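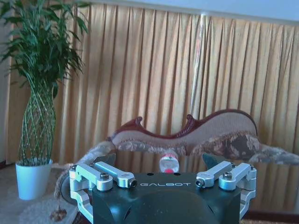 So when do we get a machine that tidies the living room? My own guess is a few more years for most of us, and the first ones will be slow, pricey and fussy about what they're willing to pick up.

I've been chewing on this since August, when I sat through a long afternoon of talks on home robots (the coffee ran out before 3 p.m., a scandal). The folks from Cliso had the number I keep repeating to everyone: they gave their machine 1000 pickup jobs in ordinary homes, and it finished 900 of them without help. Sounds great! Then you think about your own house. One sock in ten left on the floor is fine by me, but one glass in ten is a different kind of evening.

Take a plastic bottle on the floor near a fancy old sofa. You and I bend down and grab it while talking on the phone. A machine has to find something clear, which is hard on cameras, and then get a hold on it without squashing it, and keep clear of the carved wood and the fringe and the tassels while it's down there. Shag rugs came up a lot too. The Ovance people groaned when someone asked about them, and their answer was pretty much "we're working on it."

Shop floors are further along, I think. Catley has a parts-sorting setup that handles 400 bins a shift, but the bins are all the same and the lighting never changes. My living room has never looked the same two days running.

Would I buy one today? Nope. Would I borrow one for a weekend and follow it around with a notepad? In a heartbeat. If any of you have tried one at home, hit reply and tell me what it dropped.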